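**Kosivo Dog Behavior Study: owners and dogs wanted for the winter round**

Posted 16th November

The Kosivo study is looking for dog owners willing to take part in a project on how companion dogs settle in after a change of home. We are now signing up households for the winter round. Sessions begin in February.

The study is run by Ea Toft and Anselmo Inga with support from Zavala, the pet boarding group. It began as a mail survey. We have 1,654 completed questionnaires from the first stage, most of them from people who got a puppy from a breeder. We are short on adult dogs, mixed breeds, and dogs who have lived in more than one home, so we would like to hear from those owners first.

## Who can take part

- You are 18 or older and are the dog's main caregiver.
- Your dog is at least one year old and has lived with you for less than two years.
- Your dog is current on rabies and distemper shots. Bring the paperwork or a photo of it.
- Your dog has no bite history with people. Dogs who are shy, noisy, or hard to walk on a leash are welcome.

Any breed or mix is fine, and you don't need registration papers. If you have two dogs, you may sign up both, but they will be seen on separate days. Female dogs in heat will need to reschedule.

## What you will do

You will fill out a questionnaire at home. It asks about feeding, sleep, walks, time alone, and how your dog acts around visitors. You will then come in for 2 sessions with your dog, one in February and one later in the spring.

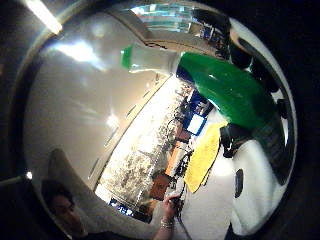
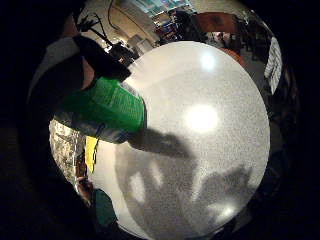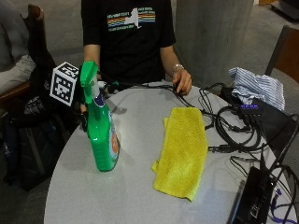
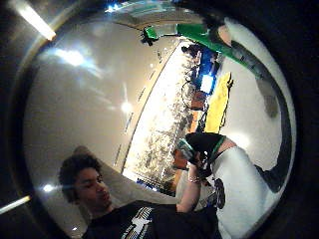
Each session lasts up to 164 minutes, including breaks. The first part is a talk with a staff member while your dog gets used to the room. After that your dog will do some simple tasks, such as finding a treat under a cup and waiting behind a baby gate while you step out. You can watch through the window and stop the session whenever you like.

No training methods are being tested and no dog will be corrected or scolded. Please bring your dog's usual treats and a blanket or bed from home. We have water bowls. Don't feed a full meal in the two hours before you arrive.

Between sessions we ask you to keep a short log on paper or in the Pundix app. An entry takes a few minutes and is due once a week. If you miss a week, skip it and carry on with the next one.

## Payment

Owners who finish both sessions and the log get a $164 gift card. If you have to drop out after the first session you will still get half. Parking is free behind the Nirkow building. We can't pay for travel.

## Where your answers go

Your name and address are stored apart from your answers. Sessions are recorded on video for scoring, and the recordings are not shared outside the study. You can ask us to delete your records at any point before the results are written up. We plan to have 1,000 dogs in the full set once all rounds are done.

## How to sign up

Call or write to Morfudd Kemeys at the Kosivo front desk, second floor, Nirkow building. Give your dog's name, age, breed or best guess, and the month your dog came to live with you. Please also say which days of the week are hard for you. Evening and Saturday times go first.

Questions about health rules or medication should go to Wyn Dafis. If your dog takes something daily, keep giving it as usual and let him know what it is before the first visit.

Owners who filled out the mail survey can take part again. Put your old survey number on the form if you still have it.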